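Kalline method

The Kalline method is a way of teaching robots to handle clothing by having people do the chores themselves, at home, with a pair of hand-held grippers that carry their own camera. It grew out of work at the Florkbridge laboratory on folding and flattening cloth, a subject that has kept robotics people busy (and often a little humbled) for a good long while. The name covers both the recording routine and the training recipe that goes with it.

Background

Earlier work on cloth at Florkbridge relied on teleoperation, in which a person steers a robot arm from a distance. It gave clean data, but it was slow going, and the arms could not easily be carried up somebody's stairs. Ludivine Baudry proposed leaving the arm behind altogether and keeping only its fingers. A policy trained this way sees the same thing in practice as it did in training - two yellow fingertips and whatever lies beyond them - so the change from human hand to robot wrist is meant to matter less.

Recording

Homes are left much as they are. A T-shirt is spread out on the bed, other clothes may be heaped beside it, and daylight comes in as it pleases. 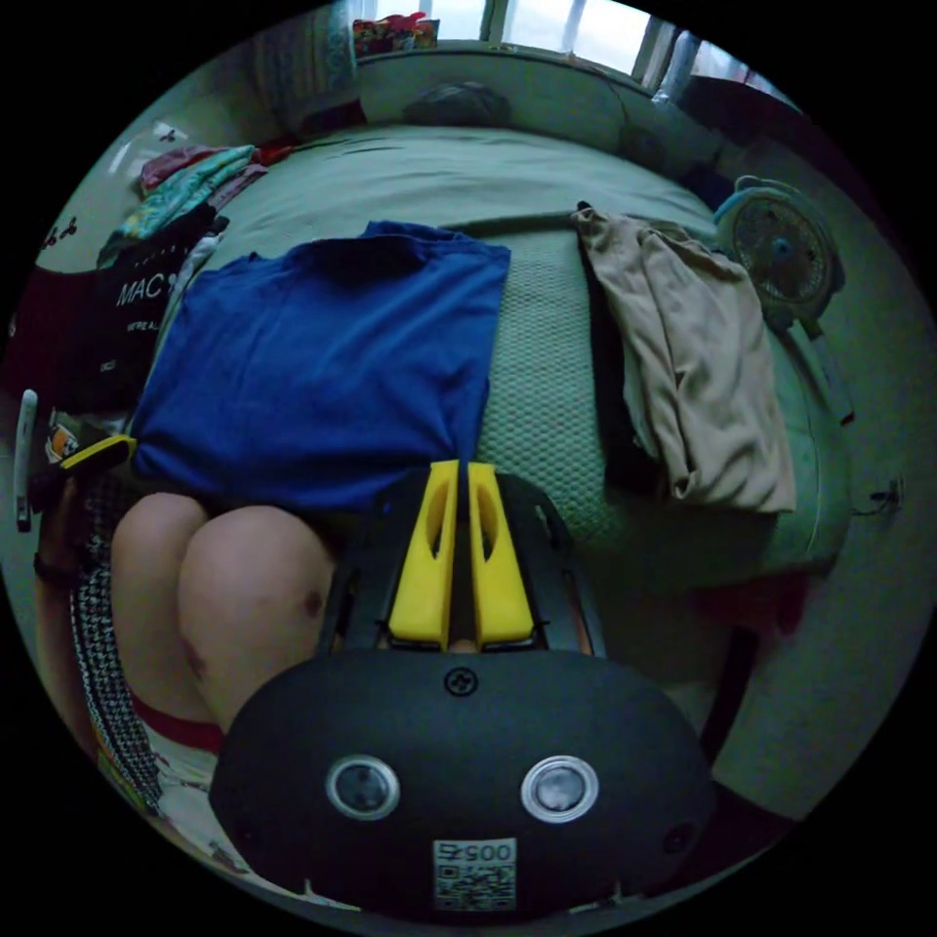

Eugénie Leclerc has argued that the ordinary clutter of a home is worth more to the finished policy than any number of extra takes at a laboratory table, though she grants that it makes the recordings a good deal harder to sort afterward.

The original collection came to 500 recordings from 32 homes. Each one covers a single garment, and the person recording is free to sit, kneel or stand, as long as the fingers stay in view. Garments with a printed front are welcome, as the print gives the policy a hint about which way the shirt is facing.
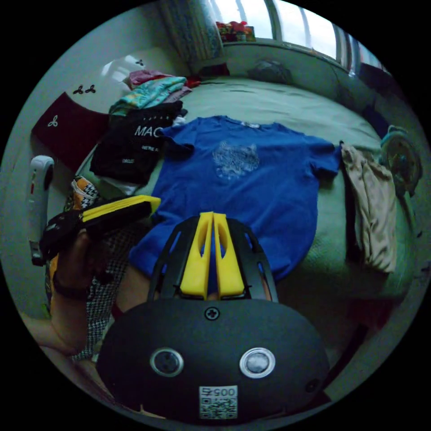 According to Baudry, sleeves remain the hardest part of the whole business, and she would happily trade a hundred tidy hems for one dependable way of finding a cuff.

Results

In the main trial, a two-armed Jeteck robot folded short-sleeved shirts on a bed it had never met before and managed 20 attempts out of nearly 32, with most of the failures coming from a grasp that took hold of two layers at once. Training on the Deschamps set, a smaller collection made at a bare table, gave only 4 good folds under the same conditions. Thick knitwear was left out of both trials and is still an open question.

See also: cloth manipulation; imitation learning; teleoperation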